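# Plellitthorpe Rental Listings — Data Card

Status: maintained. Last revised in June. Questions about this release should go to the data desk at Flulladum, which holds the records on behalf of the Plellitthorpe Tenancy Information Service.

This card describes a table of 2,087 residential rental listings for the town of Plellitthorpe and its outlying neighbourhoods. Please read the section on known problems before using the rent or bond columns.

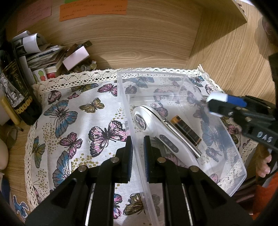
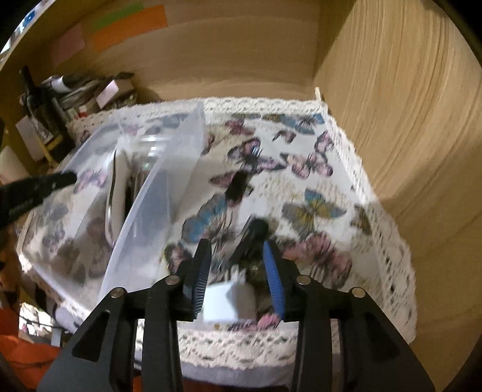 Bent Bjarnason wrote after the previous release that the rent column could not be trusted for furnished units, as some agents had included the furniture charge in the weekly figure and others had listed it separately. He asked that the two be split, or that the affected rows be marked. The rows are now marked. They have not been split, as the original advertisements do not give enough detail to do so fairly.

## Contents

| File | Description |
|---|---|
| `listings.csv` | One row per advertised dwelling |
| `agents.csv` | Agent codes, with office suburb only |
| `suburbs.csv` | Neighbourhood names and their former spellings |
| `changes.md` | Corrections made between releases |

All files are plain text in UTF-8. Fields are separated by commas, and any field containing a comma is enclosed in double quotes.

## Where the listings came from

Listings were supplied by letting agents who agreed to share their public advertisements. Each office sent its listings in its own format, and Flulladum converted them to a common layout. Private landlords who advertise without an agent are included only where they used the Skatero noticeboard, which provides a weekly export every Saturday.

Advertisements were kept as published. Where an agent changed the asking rent during the life of an advertisement, the first amount is recorded in `rent_first` and the last in `rent_last`. Changes in between are not held.

## Columns in `listings.csv`

| Column | Type | Notes |
|---|---|---|
| `listing_id` | text | Stable between releases |
| `suburb_code` | text | Joins to `suburbs.csv` |
| `dwelling_type` | text | `house`, `unit`, `townhouse`, `studio`, `other` |
| `bedrooms` | integer | Studios are recorded as 0 |
| `bathrooms` | integer | Shared bathrooms are excluded |
| `parking` | text | `garage`, `carport`, `street`, `none`, `unknown` |
| `rent_first` | integer | Weekly, whole dollars |
| `rent_last` | integer | Weekly, whole dollars |
| `bond_weeks` | integer | Bond as a number of weeks' rent |
| `furnished` | text | `yes`, `no`, `part`, `unknown` |
| `furniture_flag` | text | `y` where a furniture charge may be included |
| `pets` | text | As stated by the agent |
| `agent_code` | text | Joins to `agents.csv` |

An empty field means that the advertisement was silent on the matter. The value `unknown` means that the advertisement mentioned it but could not be understood. Users should keep the two apart when reporting on parking or furnishing.

## Preparation

Duplicate advertisements were removed by comparing the street address, the number of bedrooms and the agent code. Street addresses were then deleted from the table. Where the same dwelling was offered by two agents at once, both rows were kept and can be matched through the first part of `listing_id`.

Rents advertised by the month were converted to weekly amounts by multiplying by 12 and dividing by 52, then rounding to the nearest dollar. Rents advertised by the fortnight were halved. The conversion was checked by Lærke Hjaltested against the original advertisements.

Free-text descriptions are not released. They often contained the names and telephone numbers of property managers and, in a few cases, remarks about the tenants then living in the dwelling.

## Known problems

1. **Furnished units.** The rows concerned carry `y` in `furniture_flag`. There are 101 of them. They should be left out of any comparison of median rents unless furnished dwellings are the subject of the work.
2. **Neighbourhood boundaries.** Agents describe the northern side of Mathew in several ways, and some list it under the more expensive suburb beside it. `suburbs.csv` follows the council's boundary, which may not match the advertisement.
3. **Granny flats.** Self-contained dwellings behind a main house appear variously as `unit`, `studio` and `other`. No attempt has been made to correct this.
4. **Bond.** Four offices left the bond out of their exports altogether. An empty `bond_weeks` for those offices does not mean that no bond was charged.
5. **Asking rent.** The table records what was asked. It holds nothing on what was agreed, and should not be cited as evidence of rents paid.

## Suitable uses

The table is intended for local housing research, council planning and the work of tenancy advisers. It may be used to compare asking rents between neighbourhoods, or to study the mix of dwellings on offer — with the cautions given above.

It is not suitable for valuing a single property or for setting the rent on one. It must not be joined to other records for the purpose of identifying a landlord, an agent's employee or a tenant.

## Corrections

Corrections may be sent in writing to Ívar Bisgaard at the data desk. Please quote the `listing_id` and attach a copy of the advertisement if one is held. Agents who wish to withdraw their listings may do so before the next release; rows already published will be removed from that release onward and noted in `changes.md`.

## Licence and citation

The files may be copied and adapted for non-commercial purposes, provided that the source is named. Commercial use requires written permission from Flulladum. The preferred form of citation is:

> Flulladum, *Plellitthorpe Rental Listings*, release 2.

Earlier copies should be labelled release 1 if they are cited, as the bond column has changed in meaning between the two.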